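Kitchen arm: setting it up, keeping it clean, fixing the small stuff

Tips page, last updated October 8, 2026. Written in a rush between jobs, so forgive the shorthand.

Covers the one cell only — arm, hob, pot, and the sim kitchen we rehearse it in before anything real gets warm. Pictures are from the sim. Same cupboards, same pot every time. Makes life simpler.

Before you switch on

Base bolts first. Always. Hand on the lowest link, gentle push, feel for any give. If there's give, stop and nip them up in a cross pattern, not round the circle.

Cable next. Should hang in a loose loop behind the arm, well clear of the grates. If it can reach a burner it will, sooner or later. One clip low down, one at the elbow, slack between.

Wipe the gripper fingers with a damp cloth, then a dry one. No spray straight on the housing. Those slots lead somewhere you don't want cleaner.

Clear the worktop of tea towels, post, phone. Leave out only what the job needs.

Home position

Ours is folded back towards the counter, wrist up, fingers half open. Save it under a plain name. I called mine "home2" once and spent a whole evening running "home" by mistake.

If you've moved the base even a finger's width, redo home before anything else. Then the pot. Then the drop height. In that order, skipping one means doing all three again.

Teaching the pot

Use a deep pot with a rim that stands out from the body. Matt black on a black hob is awkward to see by eye, so ours being pale round the top helps when you're jogging the arm down slowly.

1. Put the pot where it's going to live. Mark the spot on your drawing or in the scene file. Handles always the same way round.

2. Jog to above the middle. Slowest speed. Come down until the finger tips are level with the rim, save that as your safe point.

3. Go in from there, a bit at a time. Fingers just inside the rim is plenty for letting go of food. Don't chase the bottom of the pot, you'll only catch the side on the way out.

4. Run it empty twice. Then once with something round and soft in the fingers, which is the fussiest shape to let go of cleanly.

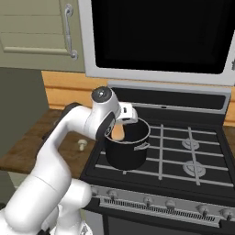

Grip force

Too much and you get mush. Too little and it's on the floor. Start low, go up one notch at a time.

Mushrooms want the least. By the cap if you can, stems snap. Anything firm and straight-sided can take more, but line it up so both fingers land flat. A crooked grip holds fine until the wrist turns, then out it pops.

Write the number down for each food. Card taped inside the cupboard door does the job. Mine says 14 for the firm things and the rest is crossings out.

Tall things in the pot

Different job from dropping. You want the fingers to close above the rim and stay there, so teach a seperate point for it. Don't borrow the drop point and add height, the angle's wrong.

Come in from the clear side. If the arm has to pass over a handle, turn the pot and teach again.

Lifting out — straight up first, well past the rim, and only then sideways. Most knocked pots are down to somebody saving a move by cutting the corner.
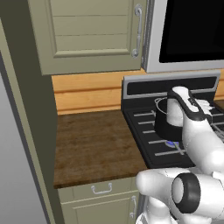 Gripper closed on the tall white piece, burner lit under the pot.

Burner on

Do all your teaching with it off. All of it. Light up only when the path's been run clean.

When it's lit, keep the wrist high between moves and don't park over the pot. Steam gets in the joints. If you need a pause, pause at home.

In the sim the flame doesn't cost you anything, so it's tempting to leave it lit the whole time. Don't get in the habit. Put "burner off" as a line of its own at the end of the program, and read it out loud when you check.

Stop button within reach of the person, not within reach of the arm. Try it each morning.

Looking after it

Daily: fingers, pads, quick wipe of the white links. Grease shows up yellow round the joints first.

Weekly: take the finger pads off and wash in warm soapy water. Dry overnight. Check for nicks along the edge, swap both if one's gone. Never just the one, they wear to different thickness and your grip goes off.

Monthly: screws in the wrist cap. Finger tight then a small turn with the key. Overdo it and the cap bows.

Read the counter while you're at it. Ours said 1,452 cycles when the first set of pads went, in September. Yours will differ, depends what you're picking up. Wet food is harder on them.

Small repairs

Fingers close unevenly. Usually muck in the slide. Power off, open by hand, old toothbrush. If it's still uneven, one pad's on back to front. Done it myself.

Arm stops short of the pot. Home's drifted or somebody's leant on the base. Back to the bolts.

Clicking at the elbow. Check the cable clip before you panic. Mine was the clip tapping the link at one angle.

Drops things on the turn. Slow the wrist before you touch the force. Lachlan Rewi put me on to this after I'd squashed most of a bag of shallots, and he was right.

Sim runs fine, real one catches the rim. Your pot's been measured wrong or it's sat crooked on the grate. Measure across the rim, outside edge to outside edge, and lift it on and off to see if it rocks.

Won't let go. Sticky pads. Wash them. A light dusting of cornflour gets you through the day but clogs the slide, so brush out after.

Keep in the drawer

Spare pads, 2 pairs. Hex keys, the long ones. Toothbrush. Lint-free cloths. Roll of masking tape and a pen that works. Copy of the program on a stick, with the date in the file name.

Still to write up: lids, and wether a wider finger is worth the bother for potatoes. Will add when I've had a proper go.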